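Progress report to the Adano Fund: Yimyam home-delivered meals, Urdale
Prepared by Chanida Luangrath, program manager

Enrollment

Yimyam is now delivering to 230 households in Urdale and the east side of Prarkeck. Most of the new customers were referred by clinics, and most of those chose the low-sodium menu. The plant-based menu is growing more slowly than we planned. Kulap Klinhom is calling people who ordered it once and stopped. So far the usual answer is portion size, followed by price.

Menu

The fall menu has 14 main dishes, all of them reviewed by our dietitian, Oranuch Srisuk. Two were reworked after customers told us the sauce separated when reheated. The lentil and squash stew stayed as it was. We dropped the baked tofu — it did not hold up in a microwave — and have not settled on a replacement.

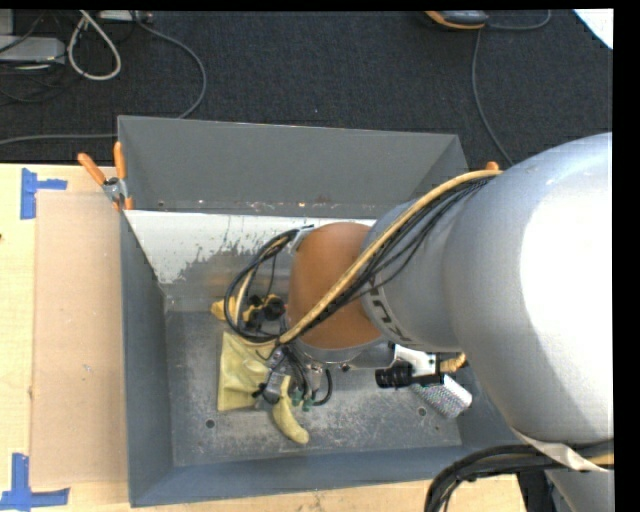 Page 2

Delivery

We run 8 routes, with drop-offs ending by 6:30 p.m. Late deliveries were mostly on the Prarkeck side, where the bridge work continues. Lamai Rattanakul split the longest route in November and moved its start time up by half an hour. Complaints about late meals have dropped, but we want to see a full winter month before calling it fixed.

Insulated bags are wearing out faster than budgeted. The zippers fail first. We have asked the supplier for a price on bags with a fold-over flap.

Spending

Food costs are over budget, mainly for fresh produce and eggs. Fuel is under. We have not touched the reserve line and do not expect to this quarter. A-yeong Geum will send the detailed ledger separately.

Next quarter

Ordering by phone will be open until 7 p.m. on weekdays. Labels will be reprinted in larger type, with the reheating directions on the lid instead of the side. We would also like to move part of the unspent fuel money to produce, and ask for the Fund's approval before the January order is placed.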